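Spare room, shirts and the big sort-out - gallery

Posted 1 August 2025

Finally putting these up. Sorting the spare room at the Brikholm place took way longer than planned, mostly the T-shirts. I started in May, stopped, started again. The pile was a mess when I moved in and it only got worse after the Bavgate boxes came over. Anyway. Short captions, no big speech.

Rules I set myself before I began. One shirt at a time on the bed. Smooth it, look at it, decide. Keep, give away, rags. If I hadn't worn it since Bavgate it went to give away, no arguing. I argued plenty.

Final numbers, for those who asked: 39 shirts kept, 40 given away. Rags I didn't write down. The gifting pile went to Naima Ait Ali, who wanted it for the clothing table at the Berard street sale.

A few notes on folding first, then the pictures.

Folding - I do thirds. Shirt face down, sides in, sleeves back on themselves, bottom hem up to the collar, then once more. It has to stand up on its own edge in the drawer. If it flops I do it over. Thick cotton is easy, thin stuff slides around and you need to pull it flat before every fold or teh creases get locked in.

Sheet - leave one on the bed while you work. Bare mattress grabs the fabric. A plain light sheet is best, you can see the edges of the shirt and any lint.

1. The blue one

Short sleeves, round neck, little logo under the collar. Not flat yet, the wrinkles run on a diagonal and one sleeve is folded up. Hem getting a pull. Big cardboard box still parked at the far end of the bed with the controllers in their white tray next to it, and more cardboard against the wall.

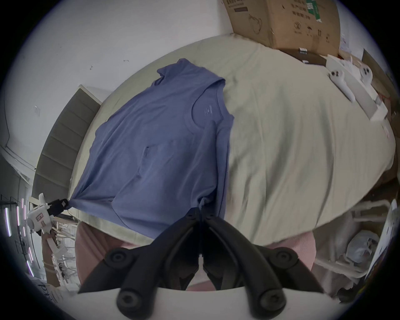
Chaimae Mansour: please tell me you don't iron these before folding?? I used to and gave up. I just shake each one hard, twice, lay it down and pull from the hem corners, then run a flat hand from the collar down. Takes out most of it. Also do the blue ones together, dark with dark, so the lint stays in one family.

No ironing, no. Life's short. I do the shake and the hem corners too, one corner in each hand, away from the collar. For the stubborn ones I leave them lying flat while I do something else and come back later. The lint thing I hadn't thought of, will try it on the next round. My grays and whites got done in one go and the whites looked like they'd been on a cat.

On logos - small ones under the collar are fine with the thirds fold. Big prints on the chest I fold print out so I can find them in the drawer. The Saber shirts all look the same from the back, all of them, so print out or you're unfolding half the drawer at breakfast.

Kept the blue one btw. Goes with everything.

2. Bed, between shirts

Sage-green sheet with a navy cloth spread on it. Creases everywhere, the long shallow kind, and one proper fold on the left side. I tug it straight every few shirts - worth doing, a ridge in the sheet turns into a ridge in the shirt and then you fold it wrong. Pull toward the wall first, tuck, then toward you. Box is in the corner and it pins the sheet down on that side so you have to lift it a bit.
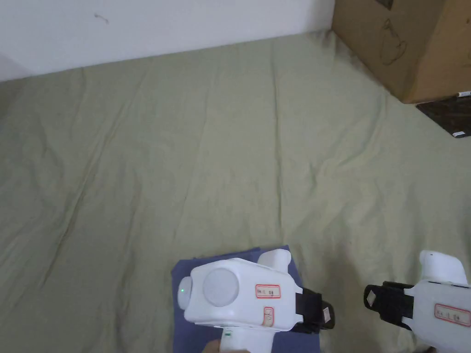 3. Drawers, no picture

Top drawer short sleeves, next one down long sleeves, bottom is sleepwear and the stuff for painting in. Shirts standing on edge, collars all facing the same way. Darks at the back, lights at the front. Leave a hand's width free in each drawer or they jam, I learned that with the long sleeves.

Used shoe box lids as dividers. Ugly, work fine. Cut them down with kitchen scissors, tape on the cut edge so it doesnt snag.

4. Boxes, no picture either

Cardboard is next. Flatten what's empty, keep the good big ones for the winter bedding. Anything with packing inserts still inside, take the insert out before you flatten or it fights you. Papers out too, go through them once, receipts in the folder, rest in recycling.

Still to do: socks, the hall closet, and the bag behind the door that I keep walking past. Naima wants the give away bags tied and marked by size this time, so S and M in one, L and up in the other. If you have spare hangers I'm after the slim kind, leave a comment. Will add more pictures when the closet is done.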